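Flaltance Workshop
Print this page | E-mail this page

Progress report to the Josport small grants program
Project: two-arm shelf stocking cell, shared workshop build
Period: from the end of the last report to October

1. Where the project is now

In the last report we wrote that the two arms were assembled but could not yet work at the same time. In this period we have reached that point. Both arms are fixed on one common base plate, they are driven from one computer, and they can pick small snack boxes from the table and put them on a shelf unit. The work is still done with a person guiding the arms from a second pair of handles. The automatic mode is planned for the next period and we do not claim it here.

The cell stands in the back corner of the workshop, on the bench which was before used for the laser cutter. We had to move it once in this period, when the electric line on that side was renewed, and this has cost us almost 15 working evenings together with the new calibration.

2. Mechanical work

The first base was a wooden board. It was bending a little when both arms were stretched out, and the error at the gripper was too large for us. We replaced it by a black plate and we hold the arm bases on it with clamp brackets. After this change we did not need to correct the zero position again.

The walls of the enclosure are new also. We have chosen a pale color for them, so that the camera program can separate the boxes from the background more easily. The floor has a speckled pattern. We were first afraid that the flecks would disturb the detection, but in our tests the colored boxes were found as well as on the plain floor. Reflection from the lamps is a larger problem, and we come back to it in section 5.

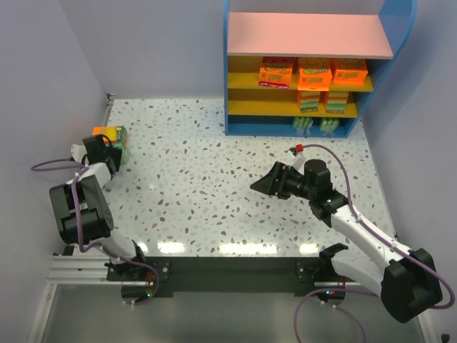 3. Cables and electronics

The purple cables to the grippers were changed two times. The first set was too short, and the left arm pulled its connector out when it turned to the side wall. The second set is longer and hangs in wide loops. It is safe for the connectors, but the loops can catch on a box if the operator is not careful. We will try to guide them with small clips along the links.

The power supply from Nijs is working without any fault. The controller board from the first purchase had a bad socket and was exchanged by the seller free of charge.

4. Handling tests

We recorded 1397 attempts to pick a box and place it on the shelf. Our aim in the grant plan was 1000, so this part is finished earlier than we promised. The boxes have different sizes and are put down in a different way before each run, sometimes in order and sometimes in a pile.

Single boxes lying flat are now easy. The pile is harder, as the gripper often touches the neighbor box and moves it. For the lower shelf the operator must bring the arm in low and from the front, and there is not much space between the gripper and the shelf above. People who have practiced for one evening can do it, but slowly. 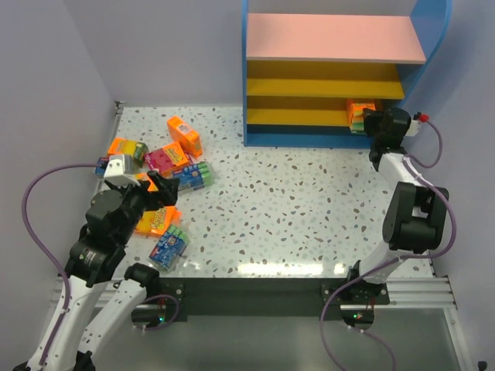 Right arm at the lower shelf, left arm at the pile of snack boxes.

All recordings are kept on the workshop server and a copy is on an external disk. We use the labeling program Asisitz to mark the start and the end of each attempt. At the time of writing, 70 percent of the recordings are marked.

5. Problems and changes to the plan

The lamps over the bench make bright streaks on the glossy floor. The detection program then sometimes reports an object where there is none. We have ordered diffuser sheets and ask to pay them from the budget line "small materials". The total of the budget stays the same.

We also wish to delay the public open evening. In the plan it was in this period, but we think it is better to show the cell when it can do at least a simple task in automatic mode.

6. Next period

- finish the marking of the recordings
- mount the diffusers and the cable clips
- first automatic picks with one arm, single boxes only
- write the safety sheet for other workshop members
- prepare the parts list and drawings for free download, as agreed

We ask the program office to confirm the change in section 5. The receipts are sent separately.

Related items
Two-arm cell: first report to Josport
Parts list, version 2
Workshop rules for powered machines
Moving the laser cutter: what we changed on the bench

Contact | Copyright Flaltance Workshop | Back to top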